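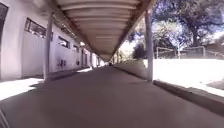
Home Our School Courses Fees Term Dates Contact

About Us

3 min read

Skerkton School of Bookkeeping teaches practical accounts work to adults. Most of our students already have jobs. Some run a small shop or a trade and want to stop handing over a box of receipts every spring. Others work in an office where the person who did the books has left, and the job has landed on their desk.

The school was started by Nawal Chraibi, who kept the books for building suppliers and two restaurants before she began teaching. Her first class had 7 students and met in the evening in a borrowed room. She wrote the course notes herself, and we still use parts of them, mainly the chapters on bank reconciliation and petty cash.

We now enroll 600 students a year across day, evening and home study courses. Nawal remains the principal and teaches the second half of the payroll course.

What we teach

The Foundation Certificate is where most people begin. It covers double entry, sales and purchase ledgers, bank reconciliation and the trial balance. Students work by hand for the first four weeks and move to software after that. People sometimes ask to skip the handwritten part. We don't allow it, even for students who have used accounting programs for years.

After Foundation, students can go on to Payroll, Sales Tax, or Year-End Accounts. These can be taken in any order, but Year-End Accounts is the longest and has the most homework.

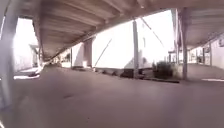 Each advanced course is built on the records of a made-up business. Payroll students look after Kamel, a bakery with hourly staff and a lot of overtime. Year-End students get Grurka, a furniture importer with a messy stockroom and one customer who pays late every month. The papers for Grurka run to 500 invoices, statements and delivery notes, and some of them contain mistakes that we put there on purpose.

How classes work

Day classes start at 9:30 a.m. and finish in time for school pickup. Evening classes start at 6:15 p.m. Both follow the same notes and sit the same final assessment, so a student whose shifts change can move from one to the other partway through a course. Tell the office first so that your tutor has your marked work.

Home study students receive printed notes and send in one assignment every two weeks. A tutor marks it and writes back. Phone help is open on weekday afternoons — leave a message if the line is busy and we will return the call the same day or the next.

Our tutors

All of our tutors have worked as bookkeepers or accountants, and several still do so part of the week. New tutors sit in on a full course before they teach one.

After the course

More than 3,000 people have completed a certificate with us. Past students can borrow from the reference shelf and come to the tax update evening in November. There is no charge for either. We also run a short refresher for people returning to accounts work after a few years away, paid for in part by Sodimum, a local payroll firm that has taken on a number of our students.

Enrollment for each term opens six weeks before the first class. Fees can be paid in full or monthly, and the office can send you a sample chapter of the Foundation notes if you would like to read it before you decide.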